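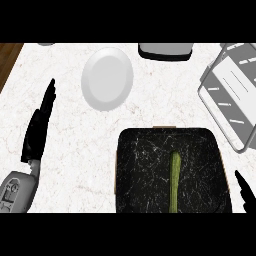 Ticket 929: Comments on editorials appear under the wrong article

Status: Solved
Product: Handura comment module
Opened by: Boyang Pan, web desk, Plerkgate Observer
Date: Jun 28, 2018

Problem
We are a small site about state politics. Yesterday we published an answer to the editorial on the Duan school tax. Readers wrote 16 comments under it, but the comments are shown under our older article about the Avham council election. The authors of the comments are angry and think that we hide their opinion.

What I tried
1. Cleared the site cache. No change.
2. Turned the module off and on again. The comments disappeared for 10 minutes, then came back in the same wrong place.
3. Compared the addresses of both articles. The older one was renamed in December, and now both have the same short name, "who-pays".

Reply from support
Please open Settings, then Threads, and choose "Match by article number". At the moment your site matches by short name. After this, press Rebuild.

Answer from Boyang Pan
I did it and the rebuild stopped at 100 percent without a message. I waited, loaded the page again, and all comments are now under the correct article. One reply has lost its parent comment, I moved it by hand. You can close the ticket.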